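Print this ticket | E-mail this ticket

Ticket 2862
Product: Skustard recipe costing, desktop client
Site: Omness central kitchen
Opened by: Yolotzin Barajas
Handled by: Wulan Saragih, Madden support
Opened: 2019-08-18
Status: Closed

Problem as reported

Batch costs are wrong on any recipe scaled above 80 portions. The vegetable stock recipe gives a sensible cost at 80 and a much lower one at 81. Labels print with the same wrong figure. Recipes entered before the July update are affected as well as new ones. Restarting the client makes no difference.

Log

WS: Asked for an export of the stock recipe and the client version. Asked whether the figure is also wrong on screen or only on the printed label.

YB: Wrong in both. Export attached. Version is the one pushed out in July. Two other machines on the same site show the same result.

WS: Loaded the export on a clean install with the default unit table. Cost is correct at every portion size tried. The recipe itself is therefore sound. Asked for the site unit table (Settings, Units, Save as file).

YB: Sent. I did not know we had our own table. It may date from when Yeoh set up the system.
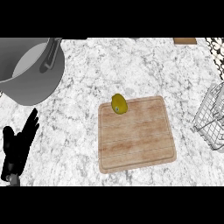 WS: Fault reproduced with the site table loaded. Above 80 portions the client switches from the small-batch unit to the large-batch unit. The default table has the large unit as litres. The site table has it as millilitres, but the conversion factor next to it is still the one for litres. A batch of 23 litres is stored as 23 ml and costed on that basis. The label reads the stored value, so it repeats the error.

WS: The July update did not alter the table. Before July the client ignored the large-batch unit and used the small one at all sizes, so the wrong row was never read.

Steps given to site

1. Close the client on all machines.
2. On the main machine only, open Settings, Units, and select the row marked Large batch.
3. Change the unit from ml to l. Leave the factor alone.
4. Save, then run Recalculate All from the Tools menu.
5. Open the client on the other machines and let them sync before printing anything.

YB: Done. Step 4 stopped with "row limit reached". We have more than 3000 recipe lines.

WS: Recalculate All stops at 3000 lines if the preview pane is open. Close the preview pane (F6) and run it again. It starts from the beginning, and lines already corrected are not changed twice.

YB: Ran to the end this time. Stock recipe now costs correctly at 81 and at 160. Checked the soups and the two curry bases, all fine. Old labels thrown away and reprinted.

WS: Row limit with preview open passed to development as a separate fault. No date for a fix. Unit table with the corrected row saved to the site record.

YB: Can the table be locked so it is not changed by accident?

WS: Yes. Settings, Units, Lock, then set a password. The lock applies to all machines after the next sync.

YB: Locked. Please close.

Resolution: wrong unit in site table, row corrected by customer.

Print this ticket | E-mail this ticket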